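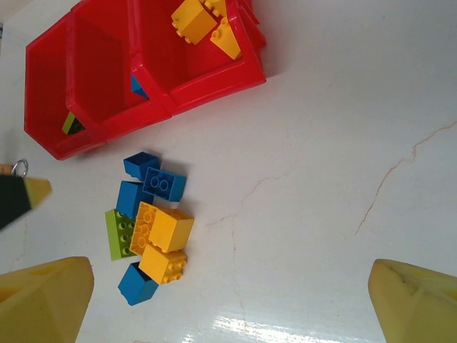
Gripper faults on the Skarero cell: FAQ

Why does the arm stop with fault 952 while sorting bricks?
The fingers closed on two bricks at once. Bricks packed closely together cause this most often. Spread them by hand – with the arm disabled – and restart.

Can I clear the fault remotely?
No. Ultar firmware requires a local reset.

A brick was dropped outside the red bins. What now?
Lower the travel speed from 75 to 50 percent and rerun the job.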